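Progress report, Morse listening course for adult beginners
Prepared for Ambros Oberholzer, Stallstead Learning Fund
23 January 2025

In this period we taught the course in two places, Jonovham and Bidthorpe. Eleven lessons were given, and 25 learners are on the list at present. Noelia Gallardo teaches the Jonovham group and I teach the other one.

The practice recordings took more time than we planned. We have now 729 finished files of short words and call signs. Teodoro Bravo made them again from the beginning in August, when we noticed that the spaces between letters were not equal in the old set. I think this was the right decision, but it moved the second level back by five weeks.

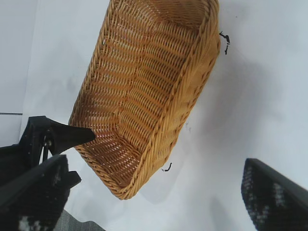

The second level teaches whole words by ear, and learners often find it hard to stop writing letter by letter. Inmaculada Arroyo proposed to begin with names of common things from the house, and we tried it in both groups. A word like BASKET works well - it is easy to keep a woven one in mind, with its thick braided rim, while the sound comes. Abstract words are still slow for most people, and for these we have no good method yet.

Of the grant, 1513 euros remain. The largest cost was the headphones. We did not buy the second practice oscillator, as the old one was repaired.

Until the next report we want to finish the word lists of level two and to hold one evening where both groups send and receive together. Trinidad Arrieta will ask for the room in Bidthorpe. I would also like to discuss with you if the money for printing can be used for more recordings, because the learners almost do not use the paper sheets.

Esteban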